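Home Features Water & Climate Regions Subscribe Search

The Town That Learned to Read Its River

By the time I arrived in Gamdale, the river had already been called low for three summers. People there don't say drought very often. They say "the level", as in "how is the level today", and everybody understands which level is meant. There is a painted board below the road bridge, white with black marks, and on most mornings somebody is leaning over the rail to look at it.

I grew up in a wet country where nobody looked at rivers except to complain about them. So the first thing I had to learn was how to look. Daithí Ó Conaill taught me this. He came to the valley from the west of Ireland as a young hydrologist, intending to stay for one season, and he has been measuring the Dolano River since then. He is seventy now and officially retired, but he still has a key to the gauging hut and he uses it.

"When I came, the board was for floods," he told me. "It began at the height where you should worry. Under that height there were no marks at all. We had to paint them later, going down, and then go down again."

The second set of lower marks was painted in April, before irrigation season. The paint is a little whiter than the rest.

The Dolano is not a big river. It starts in the hills above Grarkedska, where there used to be reliable snow until late spring, and it runs 80 kilometres to the reservoir that bears its name. On the way it passes orchards, two sawmills, a trout farm that is now closed and the town of Gamdale itself, with 2,000 people. All of them drink from it. Until recently they also washed their cars with it, filled their paddling pools and watered their lawns at noon, and I was told this many times, always with the same half-ashamed smile.

What changed was the snow. In the old pattern, the hills held the winter like a bank holds savings, and paid it out slowly until the middle of summer. Now more of the winter falls as rain. It runs down in a few brown, noisy days and is gone past the town before anybody needs it. The total for the year can look quite normal on paper. Daithí showed me his notebooks for this, the early ones with pencil and the newer ones printed from a spreadsheet, and in the newer ones the line climbs early and steeply, and then lies down flat.

"A visitor sees the annual figure and thinks we exaggerate," he said. "But you cannot irrigate in August with the rain of February. It is already in the sea."
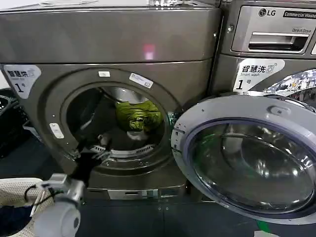

The reservoir was supposed to solve this problem. It was built for a different climate, however, and its rules were written for that climate too. Each winter the operators must keep a part of the basin empty, to catch a flood if one comes. When the warm rain arrives early they let it through, because the rule book says so, and in spring they wait for the snowmelt to fill the empty part. In two of the last three years the snowmelt was too small to do it.

To change the rule is possible, but slow. The downstream towns remember the floods and they don't want a fuller reservoir above their heads in winter. I attended a public meeting about it in the Gamdale school gymnasium, and I found it difficult to dislike anybody's argument. A woman from the lower valley had lost the whole ground floor of her house, years ago, and she described the smell of the mud in her kitchen drawers. After her an apple grower stood up and said he had taken out the oldest part of his orchard because he could not promise those trees another dry summer. They listened to each other politely. Then the meeting ended and nothing was decided, and people stacked the chairs.

In the meantime the valley saves where it can. The largest losses were found under the streets. Gamdale's water mains are made from several different materials, depending on which decade the street belongs to, and the oldest ones leaked so steadily that residents of one lane had always enjoyed green verges without asking why. The council hired Ó Dubhghaill, a small engineering firm that listens to pipes at night, when the town is quiet, with microphones fixed on the valves. They worked through one winter, street by street. The verges in the lane have since turned brown like all the others.

The growers made their own arrangements. For generations each orchard took water on fixed days, according to a list that hung in the packing shed, and you took your turn whether your soil needed it or not, as a skipped turn was lost. Now they can lend a turn to a neighbour and receive it back later. It is written by hand in a ledger. One grower told me it was the hardest thing he had agreed to in his life, harder than selling land, and that for the whole first summer he drove past his neighbour's trees to check that his water was being used properly.

At home the rules are simpler. Gardens are watered by hand, after sunset, odd house numbers one evening and even numbers the next. There are no big fines. A card is put in your letter box and it is a friendly card, but in a town of this size the neighbours see who receives it.

I asked Daithí if all this is enough. He took a long time before he answered, and he spoke first about the eels, which he used to see under the bridge and doesn't see any more. Then he said that the savings had bought the town some summers. He would not say how many. He thinks the reservoir rule will be changed eventually, probably after a bad year of one kind or the other, and he hopes it will be a dry one, for then at least nobody will have mud in their kitchen.

On my last morning we walked down to the board together. It had rained a little in the hills above Grarkedska and the water had come up by the width of a finger. A man was standing at the rail with his dog. He asked how was the level, although he could read it as well as we could, and Daithí told him. The man nodded and wrote it on the back of his hand with a pen, to tell his wife.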